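Cooking at home for a street food stall: tips from our kitchen

Posted 4/5/24 by Bohumila Ševčík

Every June we have a stall at the Kudbridge food market, two days, and almost 2,000 people pass by. We cook most of the food in a normal home kitchen and only finish it at the stall. Many readers wrote to me before their first market, so I put together what I learned.

Make the menu short

Two dishes are enough, and it helps very much if they share something. We sell potato pancakes and a cabbage stew, and both use the same fried onion. My friend Reshma Nel wanted to sell five dishes in her first year and she was washing pans until midnight.

Onions

Fry them the day before, in small batches. A full pot of onions does not fry, it boils in its own water and stays pale. Put salt in at the end. When they are cold they go to the fridge in flat boxes.

Potatoes

Peel them in the evening and keep them whole in cold water in the fridge. Grate only in the morning. Squeeze the grated potato in a clean dish towel, wait a few minutes, then pour the liquid slowly away. The white starch stays on the bottom of the bowl. Scrape it and mix it back, then you need less flour.

Cooling the stew

A big pot stays warm in the middle for hours and this is not safe. Divide the stew into shallow trays, not deeper than two fingers, and put them in the fridge as soon as the steam is gone. At the stall, heat it until it bubbles everywhere, also in the center. Check with a thermometer if you have one.

Packing the boxes

What you need first goes on top. It sounds simple, but one year our oil was under everything and the line was already waiting. Write on the lid and also on the side, because when boxes stand on each other you can't read the lids.
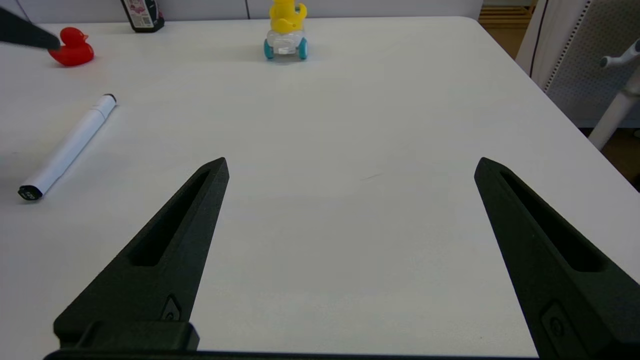

Take more towels than you think. I count one for hands, one for hot handles and one for the table, for each person, and then the same again in a closed bag. Paper napkins fly away, so put a clean stone on them.

Prices and change

Round prices make the line faster. Ask your helper to take only money and never touch food. Ruan Mnguni does this for us, and he keeps the coins in a muffin tin, each kind in its own hole.

After the market

Soak the trays the same evening, even if you are tired. For burned stew, cover the bottom with water and a spoon of baking soda, let it boil slowly and leave it overnight. In the morning it comes off with a wooden spoon.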